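Forum index > Home and Household > Water, kettles and limescale

Hard water and tea: is a filter jug worth it?

Elaheh_M
Joined: November
Posts: 14

Hello all. I moved to Ernau in the summer and I have a question about water. Before, I lived in a place where the water was very soft, and I never thought about it. Now my tea has a thin skin on top after a few minutes, like a film with small cracks in it. The taste is flat also. I drink black tea, quite strong, without milk, and I brew it in a small pot for 8 minutes over low heat, the way my mother does.

My neighbour says I must buy a filter jug. My brother says it is money for nothing and I should boil the water longer. I looked at the Avum jug in the shop and the cartridges are not cheap. Before I spend, I would like to hear from people who have the same water.

What I have tried until now:
Boiling the water two times. The skin was worse, I think.
Cleaning the kettle with vinegar. The kettle looks new, but the tea is the same.
Bottled water, one evening only. The tea was clear and dark and I was very happy, but I don't want to carry bottles up four floors. 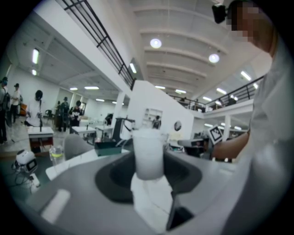
The bottled water is the reason I believe the problem is not in my tea leaves. I used the same packet, the same pot and the same spoon. Only the water was different. So my question is simple: does a jug bring me near to this result, or only a little of the way?

Thank you in advance for your patience with my English.

jamshid.mirzaei
Posts: 1719

Welcome, and your English is fine. I have lived in Ernau for 10 years and I have the same film on my tea. It is the minerals in the water together with something from the tea itself. Strong black tea with no milk shows it most.

A jug does help. I have used the Avum since my second year here. The skin is gone when the cartridge is fresh, and then it comes back slowly. The packet tells you one cartridge lasts a month. With our water I would say less, if you fill it for cooking as well. Keep it for tea only and you will be content with it.

Don't boil twice. Your brother means well, but it will not give you better tea.

Shokri_Man
Posts: 212

I must disagree with Jamshid a little. I had a jug for one winter and I gave it away. It takes space in the fridge, you forget to fill it, and at six in the morning you stand there waiting for it to drip. A squeeze of lemon in the cup does the same job for the skin. Try this tonight, it costs you nothing.

jamshid.mirzaei
Posts: 1719

Lemon removes the skin, yes, but then you have lemon tea. She is asking about the taste of the tea.

Shokri_Man
Posts: 212

Three drops is not lemon tea. You cannot taste three drops.

jamshid.mirzaei
Posts: 1719

I can taste them. We had this same discussion last year and I have not changed my mind – nor have you, I see.

homa_h
Posts: 96

Elaheh, a different suggestion. Brew shorter. 8 minutes is a long time for the small broken leaves that are in most packets here. I went down to five with a bigger leaf and the flat taste became much better, even with plain tap water. The skin I simply accept. It does no harm.

Also, do you let the tap run a moment in the morning before you fill the kettle? In our old building this made more difference than I expected.

Elaheh_M
Posts: 15

Thank you, so many answers. I didn't think about the leaf. Mine is quite small, almost like dust at the bottom of the tin. Homa, which one do you buy?

I did the lemon. Sorry Jamshid! The skin went away at once, but the colour became much lighter, and for me the colour is half of the pleasure. So I am in the middle between you two.

homa_h
Posts: 96

I buy it loose from the shop behind the post office, the one with the green door. Ask for the long leaf. Let it stand a little off the heat at the end.

B_Parsa
Posts: 431

Nobody has mentioned the filter that goes under the sink. We put in a Trameck when we did the kitchen. You don't fill anything and there is no jug in the fridge. The price is higher at the beginning, and you need permission if you rent.

My wife says the tea is as good as at her parents' house in the mountains. I would not go so far, but it is good, and the kettle stays clean for months.

Shokri_Man
Posts: 212

Bahman, for a person who makes one pot a day this is too much. Who will drill holes in a rented kitchen for one pot?

B_Parsa
Posts: 431

She didn't write that she is renting. But fair enough, if she rents then I would choose the jug.

Elaheh_M
Posts: 16

I am renting, so no holes. I will first buy the long leaf and brew for five minutes. If I am still not satisfied, I will take the Avum at the end of the month and use it only for the teapot. I will write here how it went.

One more small thing – does it matter if the filtered water stays in the jug overnight?

jamshid.mirzaei
Posts: 1719

Overnight in the fridge is fine. I pour away what is older than a day and give it to the plants.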